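Setup and Maintenance of the Gripper Pair on a Two-Arm Household Robot
Project report, Aksel Kvaran and Prasert Ratanaporn
23 April 2025

3. Work area and task

The project covers the two parallel grippers of one machine, which the group calls Barkunska. The navigation software, the base and the arm joints were treated as given and left at their delivered settings. Our part was finger alignment, grip force, the daily check and a replacement schedule for worn parts.

The test object is a small black cylindrical wastebasket with a plastic liner folded over the rim. It was chosen in November after trials with a cardboard box, which hid alignment errors because its walls gave way. The wastebasket is held by both grippers at once, one on each side. If one gripper closes early, the basket is pushed toward the other arm and the load is shared unevenly.
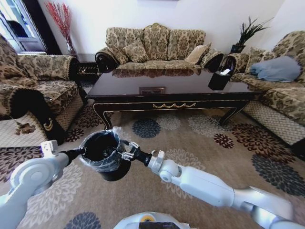 Grip force is set separately for each side. The controller accepts whole numbers from 0 to 1,000, with no physical unit. At the delivered value of 500 on both sides, the wall of the basket bent inward and the liner slipped off the rim on release. At 186 the basket turned in the grip when the arms were raised. We settled on 300 for both grippers and have kept that value since.

3.1 Finger alignment

Alignment is done with the arms powered and the grippers in service mode. The procedure is as follows.

Open both grippers fully.
Loosen the two screws at the base of each finger by one half turn.
Close the gripper on the Zoëga gauge block and hold for ten seconds.
Tighten the screws evenly, alternating between the two.
Open, remove the block, close again without it and check that the tips meet.

The first version of the procedure tightened one screw completely before the other. This rotated the finger slightly and the tips met at one corner only. Alternating fixed the problem on the left gripper. The right gripper also needed a new screw, as the head of the old one was rounded.

3.2 Daily check

The check is run before the first task of the day, with the arms extended over clear floor. Both grippers are opened to the end stop and the fingers are inspected for play by hand. The open position is then read from the controller and written in the log. A change of more than two steps from the previous day means the zero point must be set again.

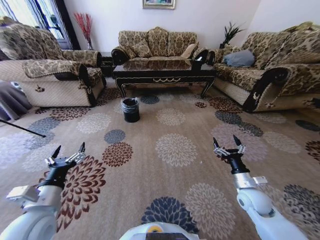

Figure 2. Both grippers open, wastebasket on the carpet near the coffee table.

Lint is the main maintenance issue. Carpet fibers collect in the finger guides and raise the closing current before any change in position can be read. The guides are brushed dry every week. Oil was tried once on the left side and made the buildup worse, so the supplier's dry lubricant (Stunavia) is used on both.

Open items: the cable clip at the right wrist works loose and is currently checked by hand. A replacement clip has been ordered from Bellbridge.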